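Archive > Garage > Electrical

Voltage drop on the headlight circuit

2 October 2025

The low beams on the coupe have been dim since I bought it. The alternator checked out at the output stud and the battery is last year's, so I left it alone and drove in daylight. With November coming I wanted it sorted before the clocks change.

The usual advice is to fit brighter bulbs. A brighter bulb draws more current through the same old wire and switch, and the switch on this car is original. Before buying anything I measured the drop.

The method is simple. Engine at fast idle, low beams on, black lead of the meter on the ground side of the bulb connector, red lead on the power side, connector plugged in and carrying load. Back-probe it. Measuring with the connector unplugged tells you almost nothing, as a corroded joint will pass full voltage when no current is flowing. Then compare that number with the voltage across the battery posts at the same engine speed. The difference is what the wiring is eating.

Mine was eating 2 volts. I split it into sections to see where it went. The ground side accounted for very little after I cleaned the ring terminal behind the left lamp. The bulkhead connector was slightly worse than I would like. Nearly everything else was across the headlight switch and the dimmer, which agrees with the brown spot on the back of the switch housing.

So the answer is relays. The old circuit stays in place and only has to trigger the relay coils, and the lamp current takes a short path from the battery through a fuse, a relay and new wire. I used a Preris harness for the low and high beams. It comes with two relays, a fuse holder and ceramic lamp sockets. The instructions are one sheet and the diagram has the high beam trigger drawn to the wrong pin. Check it with a meter before you plug it in. Achilleas Tzavaras had already pointed this out on the club board, which saved me a fuse.

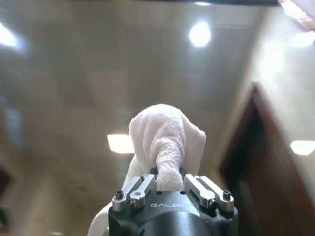 White towel held in the gripper, door frame off to the right.

Routing took longer than the wiring. The harness is cut for a car with the battery on the left, and mine is on the right, so the power feed came up 16 inches short. I did not splice it. I made a new feed from 10 gauge wire with crimped and soldered ring terminals and heat shrink over both, and moved the fuse holder to within a hand's width of the battery. An unfused length of cable running along a fender is a fire waiting for a sharp edge.

The relays went on the inner fender with the terminals facing down so water drains away from them. There were two unused holes near the washer bottle and I used those - no new drilling. The bracket in the kit is thin, and I swapped it for a Bodent one that was left over from the fan job. Split loom over everything, tied every few inches, kept away from the exhaust manifold and clear of the hood hinge.

I added a second ground. The kit relies on the radiator support for the return, and on this car the support is bolted to painted metal with rubber in between. One extra wire straight to the battery negative took care of it.

Same test afterward, same engine speed. The drop is now under a quarter of a volt at both lamps, and the beam on the garage door is visibly whiter with the same bulbs in it. The headlight switch stays cool to the touch after half an hour, where it used to be warm enough to notice.

Total parts cost was $52, of which $46 was the harness. The rest was wire and terminals. I looked at the Zuvanus kit too, and it has better sockets, but the relays are a sealed unit and you cannot replace one on its own.

Still to do: the bulkhead connector. I have the contact cleaner and a spare set of terminals, and the column cover needs to come off first to get any slack. The dash lights flicker when I push on that connector, so I expect the two jobs are the same job. I also need to re-aim the lamps. The left one is pointing at the neighbor's gutter.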